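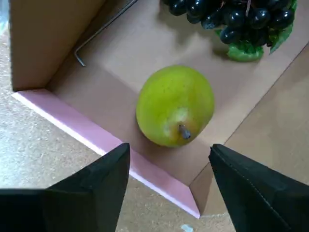
그림 1. 상자 안의 배와 포도, 벌린 상태의 그리퍼

작업 노트 / Erholm 작업실, 2018년 8월 18일

주제: 과일 정리. 부엌일 중에 지금 기계에 맡길 수 있는 게 있는지 보는 항목의 계속.

지난 6월에는 컵과 행주를 했다. 컵은 그럭저럭 됐고 행주는 접다가 포기했다. 과일은 그 중간쯤 난이도로 보고 골랐다. 모양이 제각각이고, 세게 잡으면 안 되고, 집에서 매일 하는 일이다.

준비
- 낮은 쪽 테두리에 분홍색 띠가 있는 골판지 상자. 그리퍼는 낮은 쪽에서 들어간다.
- 초록 배, 검은 포도송이. 포도는 모형으로 취급하고 파지력 판단에는 쓰지 않음.
- 상자 왼쪽 벽 옆에 육각 렌치가 들어 있음. 인식 쪽에서 물체로 잡히는지 로그를 따로 볼 것.
- 제어 프로그램은 Bulumico, 설정값은 Foddale 때 쓰던 것을 그대로 복사.

배에 대해
배는 눕혀 놓으면 폭이 넓은 데와 좁은 데의 차이가 커서 잡는 위치가 중요하다. 꼭지 쪽 좁은 부분을 물면 손가락이 경사면을 타고 미끄러질 수 있다. 몸통의 가장 넓은 곳 근처를 양옆에서 잡는 것으로 정했다. 손가락 면이 평평해서 닿는 면적은 작다. 힘을 올리면 자국이 남을 테니 낮은 값에서 시작한다. 껍질에 원래 있는 연한 얼룩은 눌린 자국과 헷갈리기 쉬우니 시작 전에 위치를 적어 둘 것.

사람이 하면 생각도 안 하고 끝나는 일이다. 기계 쪽은 한 번 옮기는 데 대략 10초로 잡고 있는데, 장바구니 하나를 비운다고 치면 아직 쓸 만한 속도가 아니다. 다만 옆에서 지켜보지 않아도 된다면 느린 것은 참을 수 있다고 본다. 문제는 지켜봐야 한다는 점이다.

MacDonald 쪽에서 받은 기록이 3,449건인데 과일이 들어간 것은 474건뿐이다. 배만 따로 분류된 표는 없다. 비교하려면 우리가 직접 골라내야 한다.

배는 꼭지가 아래로 향한 자세로 두 손가락 사이에 물려 있고, 위치는 상자 앞쪽 테두리 근처다. 이 자세면 내려놓을 때 꼭지가 먼저 닿는다. 놓는 높이를 따로 정해야 한다.
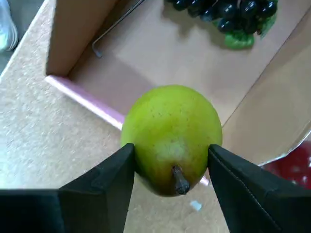
남은 일
- 내려놓는 동작에 기울이기 추가. 꼭지부터 닿지 않게.
- 파지력 단계를 8개로 나눠서 낮은 쪽부터 다시.
- 포도는 송이째 잡을지 줄기를 잡을지 미정. 진짜 포도로 바꾸기 전에 정할 것.
- 474건에서 배 골라내기. 파일 이름만으로는 구분이 안 되니 직접 열어 봐야 함.
- 행주는 다음 달로 미룸.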